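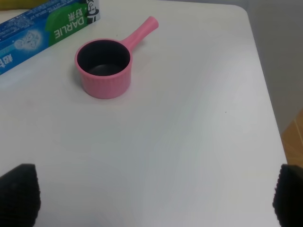

Abdelilah Lahlou remarked at the end of the morning that he had never before thought of a water company as having neighbours, and several members of the party agreed with him. The remark is recorded at the head of this report as it describes fairly what the open day at the Kestoro waterworks set out to do, and what the study group went to see.

## Arrival and reception

The group was received at the Dovberg gate shortly before ten in the morning. Entry was by name, against a list sent in advance, and each visitor was given a badge and a short sheet of safety rules. Parking was on the grass beside the old pumping house, which was soft in places after a wet November. Those who came by bus had a walk along a road without a pavement, and the group has asked that this be mentioned on future invitations.

Tea was served in the meter store. The site manager gave a welcome and outlined the history of the works. Water was first drawn from the upper valley to serve the mill cottages, and the present reservoir was made when the town outgrew the springs. The works now supplies 2858 homes in Dovberg and a further 1336 in the villages to the east. The second figure has grown with the new housing at Ollico, and the manager said plainly that the eastern main was laid for a much smaller number.

## The reservoir and intake

The party was divided into groups of 6 for the walk to the dam. The path is steep but well kept, with a handrail on the lower half. At the top the guide explained how water is taken from different depths according to the season. In late summer the upper layer is warm and carries more algae, and the lower intake is used. After heavy rain the reverse may apply, as the streams bring in peat and silt which settle slowly.

The colour of the raw water caused some discussion. A jug drawn that morning was passed round and was the shade of weak tea. The guide said that this came from the moor and was harmless in itself, but that customers would not accept it at the tap, and that removing it was the most costly part of the whole process.

## Treatment

The treatment hall was the longest stop. Visitors were taken past the mixing tanks, where the fine matter in the water is made to clump together, and then to the sand filters. One filter had been taken out of service for cleaning and the group was able to look down on it from the walkway. The noise made it hard to hear the guide at this point – a printed sheet would have been helpful.

Chlorine is added at the last stage. The staff were asked about the taste, which residents at the near end of the network notice more than those further away. They replied that the dose has to be sufficient for the far end, and that a second dosing point beyond Ollico would allow the first dose to be lowered. No date was given for this work.

## The laboratory

The works laboratory is a single room over the pump hall. Samples come in each day from fixed points and from household taps chosen by lot. The chemist on duty showed the party how a sample is taken: the tap is cleaned, run, and only then is the bottle filled, without rinsing. She described the letters the laboratory receives, most of which concern limescale, air in the water or old pipework inside the house. The works answers all of them in writing.

## The Miyazaki Room

The afternoon session was held in the Miyazaki Room, which is used for school visits and public meetings. The subject was the use of water at home. The speaker's argument was that small habits at the sink and in the garden matter less than leaks, and that a dripping cistern left for a season wastes more than most families would believe. The works intends to offer free leak checks to 1000 homes, beginning with the oldest streets in Dovberg.

Questions were taken for the better part of an hour. Residents of the eastern villages spoke strongly on low pressure in the early evening. The manager accepted the complaint and undertook to publish the pressure readings for those streets. A question on the planned rise in charges was referred to the head office, and the group has since written to ask for a reply.

## Matters for follow-up

The group wishes to receive the eastern pressure readings when they are published, and a note on the second dosing point. It would also welcome a further visit in dry weather, when the lower intake is in use. The works has offered a morning in late summer, and members who wish to attend should give their names to the secretary, stating whether they can manage the path to the dam.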